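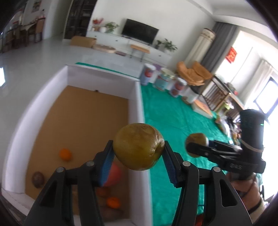
Forums > Automation > Standards > Pad cleaning rule, soft fruit

3 September 2024, posted by akershaw_l

The Ullcombe guide says wipe gripper pads every 3 picks on fruit. Who came up with 3? I see no test behind it.

gayan_j wrote:
Ridged pads hold juice in the grooves. Three is fine by me.

rankin2295 wrote:
Fine for a split plum, silly for an orange. It should go by skin, and wrinkled fruit needs its own line -- the guide treats it all as "round."

gayan_j wrote:
Then people argue over what counts as wrinkled. One number is easier to check.

akershaw_l wrote:
Easy to check and still a guess. I'll skip it until Mellor posts data.

poppyc wrote:
We kept it until December, then went to every 4. Can't say it changed anything.

Contact | Back to top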